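Rikdale Neighbourhood House
Minutes of the Common Room and Pantry Meeting
11 March 2018 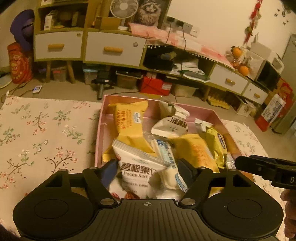 1. Opening and apologies

The meeting was opened in the common room with 11 members present. Two apologies were received. The chair reminded those attending that the room was needed for the evening language group and asked that discussion be kept to the agenda.

2. Minutes of the previous meeting

The minutes of the previous meeting were accepted with one correction. Under item 6, 'Stosell Street entrance' should read 'Koritz Lane entrance'. The Stosell Street door is not in use until the step has been repaired.

3. Matters arising

3.1 The replacement kettle has been bought and labelled. The old kettle is to go to the electronic waste collection with the next load.

3.2 The key to the side gate has still not been returned. A notice will be placed on the board. If the key does not turn up by the next meeting, the lock will be changed and the cost charged to general maintenance.

3.3 The letter to the council regarding the bin collection was sent. No reply has been received.

4. The shared snack box

4.1 Members considered the present arrangement, under which wrapped snacks for general use are kept together in the open pink box on the floral cloth. It was agreed that the arrangement is popular and should continue. Individually wrapped items suit the room well, as they can be handed out without plates and taken home by anyone leaving early.

4.2 A member of the language group asked that more be done for people who cannot read the Chinese labels. The bag of pecan kernels carries some English on the front as well as a photo of nuts, but the yellow package with the orange characters gives no such help to a visitor who reads only English. Two members of the group offered to prepare a card listing the contents of the box in both languages. The card is to be updated whenever new items are put in.

4.3 Arising from this, the meeting discussed nuts. The House has no general ban on nuts and the meeting did not wish to introduce one. It was resolved that:

(a) pecans and any other nut products be moved to a separate lidded container, clearly marked in English and Chinese;

(b) the container be kept out of reach during the children's session and brought out afterwards;

(c) parents be told of the arrangement in the next newsletter.

Carried.

4.4 It was noted that the box is well filled and that further donations should be held back for the time being. Members bringing snacks are asked to check dates before adding them. Anything past its date is to be put in the bin and not left on the bench for somebody else to decide.

4.5 A suggestion that a coin tin be placed beside the box was discussed at some length. Several members felt that newcomers would take it as a charge. The suggestion was not put to a vote and may be raised again.

5. Tablecloths

5.1 The cream cloth with the pink and green floral branches was praised by the seniors' group, who would like it kept in use for the shared food. Concern was raised about food being set out at floor level. It was agreed that floor picnics may continue where a group prefers to sit that way, but that the cloth must be laid flat and kept clear of the walkway to the kitchen. For all other sessions the cloth and the box are to go on a table.

5.2 Cloths are to be shaken outside after use and washed on a warm cycle. The washing roster will be pinned inside the kitchen door.

6. Cabinet and storage

6.1 The wooden cabinet with the open cubbies was discussed. Members agreed that the cubbies are useful but have become a place for putting down boxes and other items that belong elsewhere. Each group is asked to claim its own belongings before the end of the month. Items not claimed will be moved to the hall cupboard and kept there until August, then offered to the charity shop.

6.2 The two white drawers are to be allotted as follows: one for serviettes, bag clips and scissors, and the other for pens, name tags and the attendance book. Labels will be fixed inside the drawers and not on the fronts, so as not to mark the finish.

6.3 A proposal to buy a second cabinet was considered. A quotation of $900 had been obtained from Sethi Joinery for a matching unit, delivered and fitted to the wall. Members thought the price fair but were not satisfied that the need had been shown. The proposal was deferred until the cubbies have been cleared. It was also asked whether the existing cabinet should be fixed to the wall, and the maintenance group will report on this.

7. Fan and power points

7.1 The white electric fan is to stay on top of the cabinet for the rest of the warm weather. Members asked that it be switched off at the wall when the room is locked. The craft group requested that it be turned away from their table during paper work. Agreed.

7.2 The black cables hanging from the wall sockets were raised as a matter of safety. While no incident has been reported, the children's session uses the same side of the room. It was resolved to buy cable clips and a short length of cable cover, at a cost of no more than $102, and to have them fitted before the next school holidays. Carried.

7.3 Members are reminded that phone chargers are not to be left plugged in overnight.

8. Wall and display

8.1 The poster of the fluffy gray cat is at present leaning beside the fan. The children's session has asked that it be kept. One member considered that the top of the cabinet should be clear of display material. After discussion it was agreed to hang the poster on the wall at a height the younger children can see – the exact spot to be settled by the session leaders.

8.2 Removable hooks are to be used. No nails or screws are to be put into the walls without approval from the maintenance group.

9. Bookings

9.1 The room has been booked for 19 sessions over the coming term. Groups are reminded to allow time at the end of each booking for packing up, folding the cloth and returning chairs.

9.2 A request from the Koritz Lane walking group for use of the room on wet mornings was approved, subject to shoes being left at the door.

10. General business

10.1 The hot tap in the kitchen continues to drip. The plumber will be called again.

10.2 Tea towels have been going missing. Members who have taken any home to wash are asked to bring them back.

10.3 A vote of thanks was recorded to the language group for hosting the shared morning tea.

11. Actions

Contents card in English and Chinese – language group.
Lidded container for nut products – kitchen group.
Newsletter notice to parents – secretary.
Clearing of cubbies and labelling of drawers – all groups, overseen by the kitchen group.
Cable clips and cover – maintenance group.
Report on fixing the cabinet to the wall – maintenance group.
Hanging of the poster – leaders of the children's session.
Notice regarding the side gate key – secretary.

12. Next meeting

The next meeting will be held in the common room on a date to be advised by the secretary. Items for the agenda should be left in the tray at the front office.

There being no further business, the meeting was closed.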